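6.4 Gripper check with cloth (both arms)

Run this check after any change to the fingers, the wrist blocks or the table cover. The factory sheet that ships with the Nosusine cell says the grippers hold their settings for 500 hours. We have not seen that yet, so treat the figure as a hope and check more often.

Before you start

Press the stop button once and make sure both arms go slack. Do not trust the green light on the Prindix panel by itself. It shows that the controller has power and says very little about the arms.

1. Smooth the black cover on the work table. A crease under the fingers will read as cloth.

2. Open both grippers fully and wipe the finger pads with a dry rag. The old manual calls for cleaner. Kalliopi Bakalis tried it in May and the pads got slick.

3. Set the closing force to 40 on both sides. The "auto" setting picks its own number, and we have yet to get the same one twice.

4. Fold a T-shirt over on itself and lay it where both arms can reach it. Use a plain one with no print.

5. Jog the left arm down until its fingers touch the near edge of the cloth. Stop there. If the table cover moves, you are too low.

6. Close the right gripper on the opposite corner and raise it slowly into a peak.

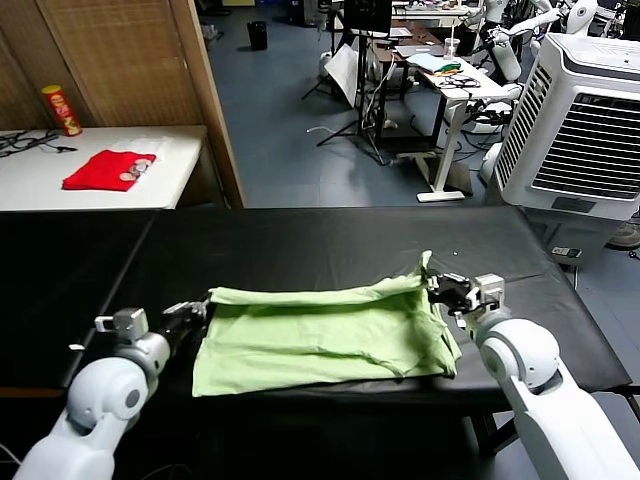

Figure 6-3. Left gripper touching the cloth, right gripper holding a raised corner.

7. Hold for one minute and watch the corner. If it slips, go back to step 2 before you touch the force value.

CAUTION: Keep your hands off the table while either arm is live. The soft-contact feature is supposed to stop the arm when it meets a hand. Do not be the one who tests it.

NOTE: Error 438 during step 6 is usually a loose wrist connector. Support will tell you to reinstall the software. Reseat the connector first.

Log the result, pass or fail, with your initials. "Looks fine" is not a result.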